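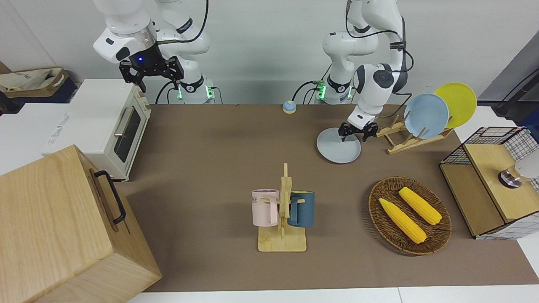 *Brown tabletop, gray plate.*

Leftover thoughts on the wheat paste, before they go out of my head. The batch I cooked from the Womach flour is smoother than the last one, and it brushes out nicely, but it sinks into the thin mending tissue so fast that I was chasing it all along the spine of the Ritchie ledger. Marion Semple thinks I'm thinning it too far. She may be right – she usually is about paste – and I'd like to try it a little stiffer before I blame the flour. Evander, if you read this, the jar at the front of the fridge is the thin one and the one with the string around the lid is the stiff one. Please don't mix them again, dear man. 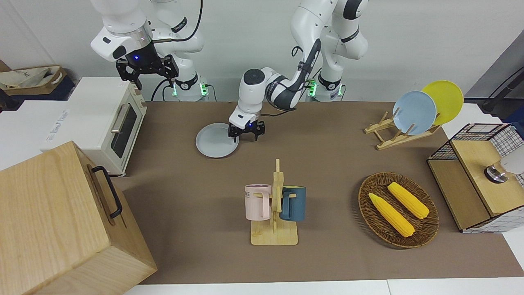 **Pladumeck, 2025-02-09**

A good long day on the ledger, and I'm happier with it than I expected to be. I spent the morning lifting the old spine lining, which somebody long ago put down with a glue that has turned the color of toffee. Warm poultice, lay it on, leave it 18 minutes, then go in with the bone folder while everything is still soft. I tried 27 minutes on the tail end out of greed and the paper underneath started to fuzz, so 18 it is.

The sewing is better than it looks. There are 132 leaves and only 4 of them have come away completely, all near the back, where Niall Lamont says the household accounts stop and the recipes begin (there's one for quince cheese that I've copied out for myself, and I make no apology for it!). I've guarded the loose ones with the light tissue and put them under the board with felt on both sides. I want them left alone overnight, even if they feel ready.

Arsalan Rajput called about the cloth. The Prosteck green is too blue next to the old boards, at least under our lamps, and he's kindly sending a swatch of the browner one. I'd still rather keep the original cloth and rebuild only the joints. I know that's slower, and I know Alistair Guthrie would like his bench back, but there's so much wear on those corners from real hands that I'd be sorry to lose it.

To pick up next:

- stiff paste on a scrap of the same tissue, then compare with the thin
- ask Marion about the headband, linen core or the old cord?
- order more blotter, we're down to the cut-up pieces
- sharpen the small paring knife, it's dragging badly on the goatskin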